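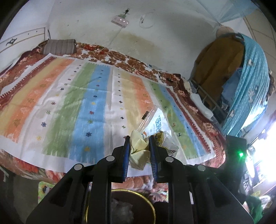 RESEARCH NEWS

Fudden Reports Better Robot Handling of Wrappers and Soft Packages Using Demonstrations Recorded in Homes

New training method, called Domia, learns from the grasps people correct as well as the ones they get right

JENKINS, September. Fudden, a developer of software for household robots, today released results from a study on teaching robot arms to pick up light plastic packaging from beds and other soft surfaces. A robot trained with the company's new method, Domia, picked up the requested item on its first try in around 80 percent of test attempts. The same robot, trained on the same recordings without the new method, managed 65 percent.

The work deals with a small and stubborn part of household tidying. Empty wrappers, plastic bags and packets have almost no weight and no fixed shape. They fold when touched and slide on cloth. Clear plastic adds another problem, as a camera may pick up a reflection or the pattern of the fabric behind the item instead of the item itself. A robot arm that can lift a cup from a table all day will often close on nothing when asked to pick up a wrapper from a bedspread, or it will come up holding the bedspread.

Recording in lived-in rooms

All of the training recordings were made by people using hand-held grippers with a camera attached. The person holds the tool, closes its two fingers on an object, moves the object and lets go. The camera looks out past the fingers, so each recording shows the task from close to the point where a robot's own wrist camera would be.

The recordings used in the study came from four homes. Fudden asked the people recording to work in rooms as they found them. Bedding was left with its wrinkles in it, and no plain backdrop was put down. In one bedroom, the bed was covered with a striped cloth over a floral blanket, and the items on it included crumpled and clear plastic packaging. Striped and flowered bedding turns up often in real homes and seldom in laboratory recordings, and the company wanted plenty of it.

Participants were given a short written guide and a practice period before recording. The guide told them to approach at a steady pace, keep the item in view for as long as they could, and carry on if a grasp went wrong. They were asked not to restart a recording because of a slip or a miss. Recording took place over four weeks, in daytime and evening sessions, with whatever lighting the room had.

Some tasks were done with one gripper and some with a pair. A second tool is helpful with limp packaging, where one hand can steady an item or hold a neighboring piece of plastic while the other takes its grip. Two-tool recordings were included in the training set, though the test robot in this study had a single arm.

How Domia works

Most methods that learn from human demonstrations treat a recording as one continuous example to copy. Failed grasps are usually cut out beforehand. Domia keeps them.

The method first divides each recording into short pieces based on how far open the gripper is. A closing movement followed quickly by an opening and another closing is marked as a correction. The system then compares the views just before the first closing and just before the second, and learns what the person changed. With soft packaging, the change is often small. The person moves over to a raised crease, turns the tool so that the fingers line up with a fold, or lowers it a little before closing again.

During use, the robot makes a plan for its grasp and then checks that plan against what it has learned about corrections. If the view resembles one in which people tended to adjust, the robot makes the adjustment before it closes its fingers. If it closes and still comes up empty, it draws on the second half of those same examples to choose its next attempt.

Marking the corrections is automatic and uses the gripper opening together with the camera view. Reviewers at Fudden looked over a portion of the recordings by hand to find places where the marking was wrong. The most frequent error came from people who opened and closed the tool out of habit between items. A filter for this was added before the final training run, and the recordings were marked again from the beginning.

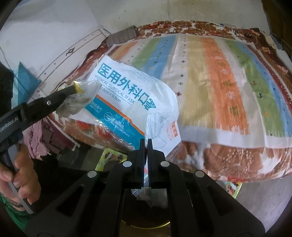

Two hand-held grippers in use at a bedside. The center gripper is closed on a surgical mask package, pinching the bag into a fold.

Testing

Tests were carried out on a robot arm mounted beside a bed at Fudden's test apartment in Jenkins. None of the bedding used in testing appeared in the training recordings. Items included candy wrappers, snack packets, clear bags, and soft packages with their contents still inside. For each attempt, an operator dropped the items onto the bed and named one for the robot to pick up. An attempt counted as successful if the robot lifted the named item clear of the bed on the first closing and brought up nothing else with it.

The two versions of the robot software were run in alternating order, and the operator was not told which one was active.

Packages with something inside them gave both versions the least trouble. A full package holds its shape and offers a clear edge to close on. The largest difference between the two versions was seen with crumpled wrappers, where the robot trained with Domia more often turned its wrist to match a fold before closing. The version without Domia tended to aim for the middle of the item, pressing it flat against the cloth.

Clear plastic remained the hardest category. Domia improved results on clear bags when some printing or a colored panel was visible, and made little difference on pieces that were entirely transparent. The robot also had trouble when one piece of clear plastic lay across another, and in several of those cases it lifted both.

Picking up cloth along with the item was the second most common failure. The study team believes this comes partly from the recordings. A person holding the tool can feel it catch on a bedspread and will ease off, and the camera view shows very little of that. The team plans to look at adding a simple force reading to the recording tools.

"We had been throwing away the misses for as long as we had been collecting data," the study team said in a joint statement. "When we went back and watched them, the fix was usually right there a moment later. The person showed us what was wrong with the first grasp by making the second one."

The team added that the result should be read as progress on one narrow job. "This is picking up packaging from a bed with one arm. We have not tested it on floors, inside drawers, or with anything heavy. Some of what the method learned about folds may carry over to clothing, and some of it probably won't."

Privacy and consent

Everyone living in the homes where recordings were made agreed to take part, and could ask for any recording to be deleted at any point in the study. Recordings were checked for faces, documents and screens before they were added to the training set, and those parts were removed. Home addresses were never stored with the recordings.

Next steps

Fudden is preparing a written report with the full test procedure, results for each type of item, and the settings used in training. The report will include the failed attempts, sorted by cause. The company also plans to release the software that finds and marks corrections, so that other groups can run it on demonstrations they have already collected. The household recordings themselves will stay private under the terms agreed with participants.

The next round of work will use two robot arms and will draw on the two-tool recordings that had only a limited part in this study. Tasks under consideration include holding a bag open while waste is put into it and separating packages that have become stuck together. Fudden expects to begin recording in additional homes once the updated participant guide is complete.

About Fudden

Fudden develops training methods and software for robots that work in homes. Its research group studies everyday handling tasks with soft, thin and irregular objects. The company is based in Jenkins, where it also runs a furnished test apartment.

Media contact

Fudden Press Office, Jenkins
Requests for the Domia report and for test apartment visits can be made through the press office.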